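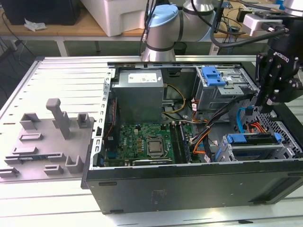 Stuter is a newsletter about small-company stocks, written for people who do their own homework and have the brokerage statements to prove it. We have 4000 paying readers, a strong opinion on inventory accounting, and an opening for a part-time research writer. The job is to take a company apart the way you would take apart a desktop computer: lay it on its side, pull off the panel, and look for the label on the power supply. Plenty of our readers own a stock for years without once doing that to it. We want somebody who can't leave the panel on.

What you would be doing

You will write two long reports a month and a short note whenever one of our companies announces its quarter. The long reports run as long as they need to, which so far has meant longer than we asked for. The short notes go out the same evening, while management is still explaining that the weather was unusual.

Our coverage leans toward dull industrial businesses. If your heart belongs to software companies that lose money on purpose, we wish you well. We like pump makers, label printers, regional freight outfits and anybody who sells a replacement part at four times the price of the original. You will read the footnotes. You will read the proxy statement, including the page where the board explains why the bonus targets had to be lowered. You will keep our model portfolio spreadsheet up to date, and that includes the losers, which stay on the page until we sell them and then move to a tab called Tuition.

Readers write in. Some of them know far more about valves than you ever will, and a few are angry about a sale we made in 2013. Answering them is part of the job.

What we're looking for

Someone who can read a cash flow statement without moving their lips. Three years of following stocks seriously, whether at a firm or at your kitchen table. Plain writing. If you use the word "headwinds," we will ask you which ones.

A finance degree is fine and so is no degree. A CFA charter won't be held against you. We do care that you have been badly wrong about a stock at least once and can tell us how it happened without blaming short sellers.

You may not trade anything we cover from the day a report is assigned until a week after it goes out. Your holdings are disclosed to readers at the bottom of every piece, in the same size type as everything else. If that bothers you, we have saved each other some time.

Pay and the rest of it

The position is 20 hours a week, paid monthly at a flat rate we will tell you on the first call. There is no bonus tied to how many subscriptions your picks sell — we tried that, and everything became a "rare opportunity" by the second month. You can work from anywhere in the United States. Our office is above a dentist on Bautista Street and you are welcome to use it if the drill doesn't bother you. Filings, transcripts and a Plernum data login are on us.

How to apply

Send us a page on any listed company with a market value under a billion dollars. Tell us what it sells, who buys it, where the cash goes and what would make you get out. Please don't send a piece on Traltelska. We own it, we've written about it too often, and our readers have begged us to stop.

Add a paragraph about your worst investment. Skip the cover letter.

Use the contact form on this site and choose "Research writer" from the menu. We read everything ourselves and answer everyone, though slowly during earnings season. The new writer starts in May.

Posted January 7, 2020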